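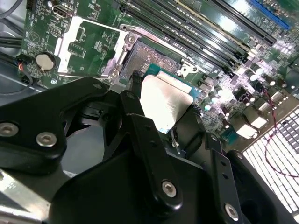
May 10, 2020

One operator's view, given at the morning review, was that the set already holds enough clean placements, and that a further week spent on the same motion would teach the model very little it does not know. The operator asked that the remaining sessions be given over to approaches from poor starting angles, with the processor held tilted and the arm brought in from the side. The point was discussed at length and accepted in part. It is entered in this diary so that the change of plan can be traced later.

The count for the Cuvon task stood at 562 accepted examples when the session opened. The target agreed with Ferness remains 717, and the date for delivery remains July. No change to either was requested. What has changed is the mix. From the next session, the starting angle of the part is to be varied on every attempt, and the operator is to write down the angle chosen before the attempt begins. Notes written afterward have proved unreliable, as the two operators do not describe the same position in the same words.

The rule on corrections was also settled. An attempt in which the operator stops above the socket, backs away and tries again is to be kept whole, with the pause included. Until now such attempts were trimmed to the final approach. The Pawlak group objected to trimming in their last letter, on the grounds that a model shown only the final approach has no means of learning how to recover from a bad one. I had not agreed with them at the time. Having gone through the trimmed files again this afternoon, I now think the objection was sound, and the full recordings will be restored where they still exist.

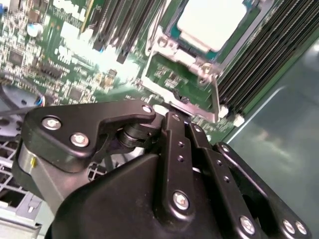 Restoring them will take time. The older recordings were stored under the Avavska naming plan, which was dropped in the spring, and the labels do not match the present log. I have asked for two days to set the names in order before any file is moved. Nothing is to be deleted in that period, including attempts marked as failed.

Lighting was raised again. Glare on bright metal remains the most common remark in the operators' notes. My position is that a moderate amount of it should stay in the set, as the finished system will be expected to work under ordinary lamps. Examples in which the contact area cannot be made out at all are to be flagged and held apart until Ferness has given a ruling.

Matters carried forward: a written form for the starting angle, short enough to be filled in standing up; a reply to the Pawlak letter; a corrected page for the operator guide, where the section on trimming is now out of date. The guide also still gives the old location for the spare finger screws. I will amend both pages together and have the guide printed again.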